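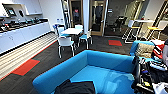 The break room end of the office, from sofa to standing table

Looking after the Dreltwood – your questions

I get the same handful of questions about our mobile robot most weeks, so I've put the answers on one page. I'm Ilham Shehata and I do the setup and most of the repairs.

Where does it work?
Mostly in the break room. The striped runner is the bit I watch. If you've straightened it or swapped it for another one, tell me, and I'll drive the base over the edge slowly a few times before letting it go at normal speed.

Do I have to move the chairs back?
Please do! Tuck them in at the café table and keep bags off the route if you can. It will stop for a chair, but then it sits there until one of us comes and rescues it.

How do you check the wrist camera?
I bring the gripper up close to something plain and pale, then look at the live view for marks that stay put when the arm moves. A mark that stays put is usually on the lens.

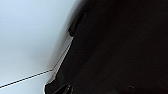 After that I open and close the fingers all the way, slowly, and listen. A click near the end of the travel means a finger mount wants tightening – don't do this yourself, the screws are tiny and they strip if you so much as look at them.

What can I clean it with?
A dry cloth on the covers, and the lens cloth from my drawer for the camera. No kitchen spray, please.

How often is it serviced?
Every 299 hours of running. Younes Alaoui keeps the log, and we're at 2,520 hours now. The last wrist cable went in June and took me 4 hours, mostly spent getting the old one out.

It's stopped and I can't find you. What now?
Press the stop button, leave the arm where it is and ring Magdy Filali on extension 361.

Page last changed 2020-10-12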